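회색 겉옷

엄마가 방을 비우라고 한 것은 아니었다. 그냥 1월이 가기 전에 옷이라도 좀 정리해 두라고 했다. 윤서는 알았다고 하고 전화를 끊었다. 오후 네 시였고 밖은 벌써 어두워지려고 했다. 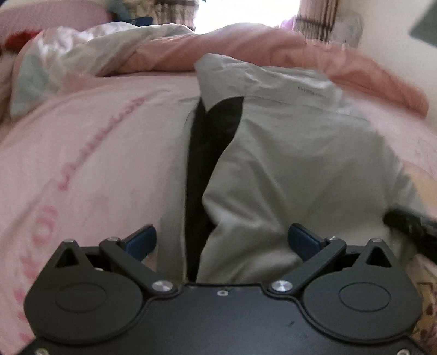

언니는 이 방을 열한 살부터 썼다. 분홍색은 언니가 고른 것이 아니고 할머니가 고른 것이었다. 언니는 중학교 때 한 번 다 바꾸겠다고 했다가 말았고, 그 뒤로는 분홍색에 대해 아무 말도 하지 않았다. 떠날 때도 이불은 그대로 두고 갔다.

언니는 욤홀름이라는 곳에 있었다. 지도에서 찾으면 바다 쪽으로 튀어나온 작은 땅이고, 겨울에는 해가 세 시 반에 진다고 했다. 언니는 거기서 포드포트라는 회사의 창고에 다녔다. 신발을 수선해서 다시 파는 회사였다. 처음에는 여섯 달만 있겠다고 했는데 두 번째 겨울이 되었다.

윤서는 옷장에서 꺼낸 것을 세 무더기로 나누었다. 보낼 것, 둘 것, 모르겠는 것. 모르겠는 것이 제일 빨리 높아졌다. 목이 늘어난 티셔츠, 고등학교 체육복 바지, 한 번도 입는 것을 본 적이 없는 조끼. 언니한테 사진을 보내 물어보면 되는 일이었지만 그쪽은 아침 여덟 시라 일하는 시간이었다.

회색 겉옷은 어느 무더기에도 넣지 않고 따로 두었다. 그건 언니가 첫 월급으로 산 옷이었다. 학교 앞 그로코라에서 계산대를 보던 때였다. 그로코라는 채소 가게인데 과일도 팔고 가끔 양말도 팔았다. 언니는 그 옷을 봄에도 입고 가을에도 입었다. 윤서가 한 번 몰래 입고 나갔다가 떡볶이 국물을 묻혔고, 언니는 이틀 동안 말을 하지 않았다. 얼룩은 주방 세제로 지웠다.

윤서는 옷을 펼쳐서 소매 안쪽을 보았다. 얼룩이 있던 자리가 어느 쪽이었는지 기억이 나지 않았다. 양쪽을 다 보았는데 둘 다 깨끗했다.

주머니에서 영수증이 나왔다. 반 두센이라는 찻집 것이었고 글자가 거의 날아가 있었다. 오후 몇 시인지는 안 보이고 주문 번호 417만 남아 있었다. 윤서는 그 찻집에 간 적이 없었다. 언니가 누구하고 갔는지도 몰랐다. 영수증을 접어서 도로 주머니에 넣었다.

여섯 시쯤 전화가 왔다. 모르는 번호였다. 남자가 또박또박한 한국말로 윤서 씨냐고 물었다.

"아프신 샤바지입니다. 언니하고 같이 일해요."

윤서는 그 이름을 들은 적이 있었다. 언니가 점심을 같이 먹는다는 사람이었다. 다음 주에 서울에서 욤홀름으로 돌아가는데 가방에 자리가 조금 남는다고 했다.

"얼마나 남아요?"

"3킬로요. 더는 안 됩니다. 제가 고추장을 많이 샀어요."

윤서는 웃었다. 그 사람은 웃지 않았다. 내일 저녁에 84번 버스 종점으로 나올 수 있느냐고 물었고, 윤서는 그러겠다고 했다. 전화를 끊고 나서야 얼굴을 모른다는 생각이 들었다. 문자로 무슨 옷을 입고 나올 거냐고 물으니 초록색 모자라고 답이 왔다.

체중계를 방으로 가져왔다. 보낼 것 무더기를 종이 가방에 담아 올렸더니 5킬로가 넘었다. 청바지를 뺐다. 두꺼운 양말은 두고 잠옷을 뺐다. 언니가 부탁한 것은 원래 양말하고 안경집뿐이었다. 안경집은 책상 서랍 맨 뒤에 있었다. 안경은 들어 있지 않고 동전이 들어 있어서, 동전은 서랍에 쏟고 안경집만 넣었다.

다시 재니 2킬로가 조금 넘었다. 회색 겉옷을 얹으면 꼭 맞을 것 같았다.

윤서는 옷을 다시 접었다. 엄마는 소매를 등 뒤로 보내고 반으로 접는 식이었고, 언니는 돌돌 말았다. 윤서는 엄마처럼 접었다가 가방에 들어가지 않아서 풀고 언니처럼 말았다. 그래도 두툼했다. 지퍼 쪽이 자꾸 벌어졌다.

저녁을 먹으면서 엄마에게 말했다. 엄마는 국을 뜨다가 말고 물었다.

"그 옷을 보내달래?"

"아니."

"거긴 그걸로 추울 텐데."

"안에 입으면 되지."

엄마는 더 묻지 않았다. 멸치볶음을 윤서 쪽으로 밀어 주었고, 언니 방 보일러는 껐느냐고 했다. 윤서는 껐다고 했는데 사실은 안 껐다. 밥을 다 먹고 가서 껐다.

방에 들어간 김에 침대에 잠깐 앉았다. 모르겠는 것 무더기가 한쪽으로 기울어서 체육복 바지가 바닥에 떨어져 있었다. 언니에게 문자를 썼다. 아프신이라는 사람 내일 만나. 양말하고 안경집 보낼게. 회색 옷도 보낼까, 하고 썼다가 그 줄은 지웠다가 다시 썼다.

답은 29분 뒤에 왔다.

'그거 너 입어. 떡볶이 조심하고.'

윤서는 문자를 두 번 읽었다. 그리고 종이 가방에서 말아 둔 옷을 꺼내고, 그 자리에 잠옷을 도로 넣었다. 무게를 다시 재 보려다가 체중계를 이미 욕실에 갖다 놓은 것이 생각났다. 손으로 들어 보니 아까보다 가벼웠다.

겉옷은 입어 보았다. 어깨는 맞고 소매가 조금 길었다. 윤서는 소매를 한 번 접고 부엌으로 가서 엄마에게 집에 김이 있느냐고 물었다. 엄마는 찬장 위 칸에 있다고, 큰 봉지는 뜯지 말고 작은 것으로 보내라고 했다.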